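February
Wiebke Reinholz

Moving out of the Plorkbridge apartment in stages. Stage one was buying tape. Stage two is the kitchen table, where everything I own without a category has come to be judged.

The system: one cardboard box, no label, lid open. If I can't say which room a thing belongs to, it goes in the box. I can't say which room most things belong to.

Black cables are the worst of it. I tie each one up in neat loops like it's an heirloom. Do I know what it charges? I do not. Would I throw it out? Please.
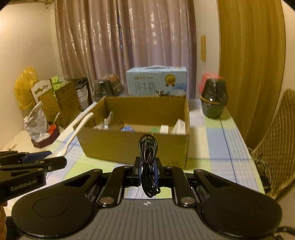 My sister in Sistitz says to ask of each object, "Would I buy this again?" I never bought any of it the first time. It came with the drawer.

The plaid tablecloth gets packed last. It's the only thing in this kitchen that looks like a decision.

Movers quoted me 494 and said 200 less if I'm "mostly boxed." I have asked them to define mostly.

Recent posts
Zindimer bus, a complaint in 2 parts
Fontana has changed the soup
What I learned from owning one good pan

Last updated: February, 9:40 p.m.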